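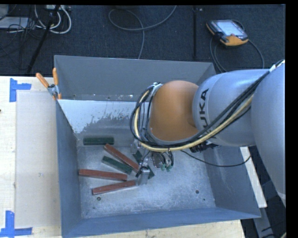
Politische Post und Wahlunterlagen zu Hause in Ordnung halten

Wenn bei uns in Mokisach ein Wahlkampf anläuft, merke ich das zuerst am Briefkasten und erst danach an den Laternenpfählen. Dann liegen die Faltblätter auf der Kommode, unter der Obstschale und irgendwann auch zwischen den Kochbüchern, und wenn die Wahlbenachrichtigung gebraucht wird, sucht die ganze Familie. Über die Jahre habe ich mir ein paar Handgriffe angewöhnt, die ich gern weitergebe (und ja, einige davon sind herrlich altmodisch).

Die Wahlbenachrichtigung bekommt einen festen Platz
Bei uns hängt sie mit einer Wäscheklammer innen an der Tür vom Küchenschrank, gleich neben dem Müllkalender. An die Kühlschranktür würde ich sie nicht hängen, dort wandert sie nach spätestens einer Woche unter Einkaufszettel und Kinderbilder. Wer Briefwahl beantragt, schreibt das Datum des Antrags mit Bleistift auf einen Zettel und klemmt ihn dazu.

Briefwahl am leeren Küchentisch
Bitte erst abwischen, dann abtrocknen und dann noch einmal mit dem Handrücken drüberfahren! Ein Marmeladenfleck auf dem Stimmzettel ist ärgerlich. Ich lege alle Umschläge nebeneinander, lese das Merkblatt einmal ganz durch und nehme erst dann den Kugelschreiber. Die Unterschrift auf dem Wahlschein vergisst man am leichtesten, deshalb mache ich sie gleich, sobald der Stimmzettel in seinem Umschlag steckt und zugeklebt ist.

Programme und Zeitungsausschnitte
Für alles, was man noch lesen möchte, genügt ein einziger Stehsammler. Wenn er voll ist, muss etwas heraus, so einfach ist das. Zeitungsausschnitte vergilben weniger, wenn sie dunkel und trocken liegen, also lieber im Schlafzimmerschrank als auf dem Fensterbrett. Ich klebe sie auf ein Blatt von 100 Gramm, dünneres Papier wellt sich beim Kleben doch sehr.

Wohin mit den Faltblättern?
Glänzende Prospekte taugen nicht zum Fensterputzen, das schmiert nur. Sie kommen ins Altpapier. Mattes, unbeschichtetes Papier hebe ich auf und schneide daraus Notizzettel, und fast 60 Stück sind nach dem letzten Wahlkampf zusammengekommen, mit denen wir bis in den Oktober hinein Einkaufslisten geschrieben haben.

Aufkleber am Briefkasten
Alte Aufkleber lösen sich mit dem Föhn und etwas Speiseöl. Warm machen, an einer Ecke langsam abziehen, die Reste einölen, eine Viertelstunde warten und mit Spülmittel nachwischen. Auf lackiertem Blech vorher an einer verdeckten Stelle probieren.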